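Clenen Craft Room: bead table check, with my comments
Walked through April 16, 2023
Checked by: Ottilie Zürcher
Copy to: Fatima Ndlovu

Fatima asked me to go over the white table before the beading sessions start up again, so I took the usual sheet and wrote in the margins until I ran out of margin. This is the typed version. OK means leave it alone, FIX means please do something before we open, and WATCH means I'm not worried yet but I will be if you ignore me!

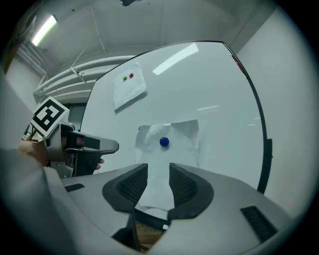
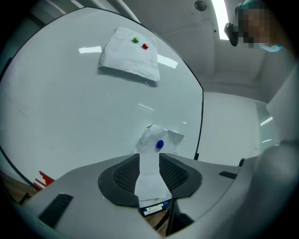

Green and red on one piece of paper, blue on the other.

1. Tabletop

Surface clean and free of grit: OK
I ran my palm over the whole thing (my very scientific method) and it came away clean. The glossy white is lovely for spotting dropped bits, I'll give it that. Glue is another matter. Clear glue on a shiny white top is nearly invisible until your sleeve finds it, so please keep wiping down with the damp cloth after each group and then tilt your head to look across the surface for smears.

Rim smooth, nothing sharp: OK
I followed the dark edge all the way around with a fingertip and didn't catch on anything.

Rim free of marks: WATCH
There are small red marks on the edge. They don't bother me as a safety thing, but I'd like to know if we get more of them, so I'm writing it down. If somebody has time to try the Brirer cleaner on them, go ahead, but test it underneath first. I still remember what it did to the old stool.

Clips and attachments: WATCH
There's a black clip on the edge. It was snug when I wiggled it. My only gripe is that it's right at sleeve height when you're sitting down, and loose cardigans are going to find it. Either move it away from the chairs or take it off during sessions.

Table steady when leaned on: OK
I leaned on it pretty hard from both sides and it stayed put. No rocking.

2. Lighting

Enough light for small work: OK
Plenty. Even the little beads show up fine.

Glare: FIX
Now this one did bug me. The overhead lights bounce right off the tabletop, and from a couple of seats you're squinting at a bright streak where your beads ought to be. Paper under the work helps a lot, so let's give every seat a sheet and not save it for the people who ask. A matte mat would be nicer (Goltora sells a plain one, and I've asked Mokoena Supply if they can get it in for us). Until then, paper it is.

3. Beads and small parts

Beads kept on paper or in a tray, never straight on the table: OK, mostly
I like the paper. It stops things from skating off across the gloss. What I'd change is how it gets put down. A crumpled piece gives you little hills and valleys, and a bead that's sitting happily on a fold can roll the minute someone bumps the table. Flat sheets with the edges turned up, please! It takes two seconds.

Paper kept well inside the rim: FIX
Let's make this a rule. Any strip or corner that hangs toward a person is going to get caught on an elbow, and then the whole lot goes on the floor and we're all on our knees with flashlights. Tuck it in or tear it off.

Colors sorted and put away by color: OK
Fine as it stands. I'd only ask that the lids go on between colors.

Small parts out of reach of little kids: FIX
The storage shelf is too low for the family session. I measured and the bottom tub is 22 inches off the floor, which any determined toddler can manage. Move the beads up to the top and put the yarn down there. The count card in the lid said 107 beads and I am taking its word for it, because I was not about to tip them out and check.

4. Floor and chairs

Floor clear under and beside the table: WATCH
It's a wood floor, so beads roll and so do markers. Sweep at the end, and sweep again when you think you're done. Caps on markers, markers back in the cup.

Chairs: FIX
We have 8 chairs and I've passed 6 of them. The other two wobble, and I've put tape on the backs so you can't miss them. Don't let anyone borrow them "just for a minute."

5. Still to do

Move bead tubs to the top shelf (Fatima)
Paper at every seat, laid flat (whoever sets up)
Shift the clip or take it off (me, I'll bring pliers in case it's stubborn)
Chair legs tightened or chairs gone (Fatima and me)
Chase Mokoena about the mats (me)

Next full check is in September, but grab me sooner if the table starts to wobble or you find anything sharp.

Ottilie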